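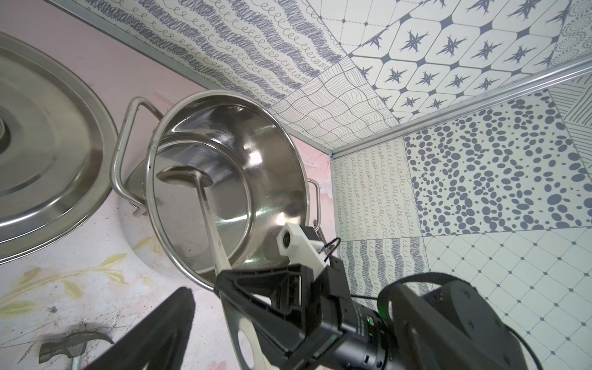 **Figure 2.1** Ladle and pot, both stainless steel.

# Chapter 2: Mixing Metals

Pure metals are rarer in daily life than you might think. The coins in your pocket, the zipper on your jacket, the strings on a guitar, the frame of a bicycle: almost every one of them is a blend. A blend of a metal with one or more other elements is called an **alloy**, and people have been making alloys for more than 5,000 years, long before anyone knew what an element was.

Think about how strange that is! An early metalworker melted copper, which is soft enough to bend by hand in a thin sheet, and added a little tin, which is even softer. The result was bronze, and bronze was harder than either one. Two soft things made a hard thing. Whole ages of history are named after metals, and by the end of this chapter you'll be able to explain the trick behind bronze with a tray of marbles.

## The bell at Tevdale

Let's start with a story about getting the recipe wrong. The town of Tevdale wanted a new bell for its market hall and hired a foundry in nearby Carkbridge to cast it. The foundry's owner, Helmut Hollmann, had spent most of his working life on pipe fittings and pump parts. He knew bronze very well, and he used the bronze he knew, with a small share of tin.

The finished bell weighed 405 pounds and looked wonderful. When it was struck, it went *clunk*. The sound died away almost at once, and people on the far side of the square had trouble hearing it.

Hollmann melted the whole thing down and tried again with 78 percent copper and the rest tin, close to the mix that bell makers had favored for centuries. The second bell rang long and clear. It was also far more brittle. A pump part made from the same metal could crack the first time somebody dropped it on a stone floor, and Hollmann wrote in his shop notebook, "Good for singing, no good for work."

That short line holds one of the biggest ideas in this chapter. A change in the recipe changes many properties at the same time, and you can seldom improve one without giving up a bit of another.

## What happens inside

In a solid piece of pure copper, the atoms are stacked in neat layers, a lot like oranges at a grocery store. Push hard enough and one layer slides over the next, so the metal bends. Tin atoms are larger than copper atoms. Drop a few of them into the stack and the layers get bumpy. Now they can't slide so easily, and the metal is harder to bend.

Steel works in a similar way, with a twist. Its main ingredient is iron, and the carbon atoms added to it are so small that they squeeze into the gaps between the iron atoms. Stainless steel adds chromium too, at least 10.5 percent by weight. Chromium at the surface joins with oxygen from the air and forms a coating far too thin to see. Scratch it and, as long as there's oxygen around, it grows right back. Isn't that a great thing for a kitchen sink to be able to do?

## Try it: The marble tray

*You will need a shallow tray, 178 small marbles of the same size, and 2 large ones.*

1. Spread the small marbles in the tray and tip it slightly so they settle into rows.
2. Push one row gently with the edge of a ruler. Notice how smoothly it moves.
3. Swap in a large marble near the middle, let the rows settle, and push again.
4. Add the second large marble and repeat.

Sketch the rows each time. Keep your sketches, as we'll come back to them in Section 2.3.

## Key words

**alloy**, **bronze**, **brittle**, **property**, **corrosion**

## 2.1 Copper and Its Relatives

Copper is one of the few metals that can be found in nature in its pure form, ready to be picked up and hammered.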